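3.2 Condition of soft goods on arrival

The survey covered 117 mixed loads received at the Grenaven sorting room during September. 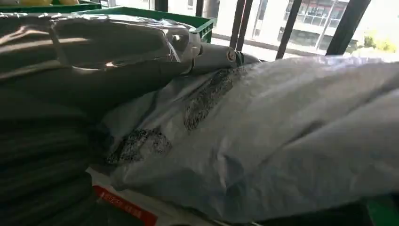

3.3 Outer wrapping and legibility of marks

Figure 3. Mixed soft goods: a crumpled white plastic sack with two illegible dark markings, and a bundle in translucent film held by a band.

Printed marks on plastic sacks were often of little use to sorting staff. On the sack in Figure 3 neither of the two dark patches can be read, and the contents cannot be judged from the outside. Translucent film gives a little more help, as a darker grey mass shows through the wrapping of the bundle behind. For the purposes of this study, a mark was recorded as legible only where two members of staff, working apart, wrote down the same text.

Staff at Grenaven spent around 15 minutes on each load with no legible mark – most of it on opening and closing the wrapping again. Folded goods stacked without an outer sack were sorted more quickly, but were more often sent back for cleaning. Vashisht's earlier work at the Oravec store reported the same pattern for bedding and work clothes.

Loads in which a separate label sheet had been placed among the goods were entered under their own heading, whether or not the sheet could be matched to a particular sack. The treatment of these loads is set out in Section 3.4.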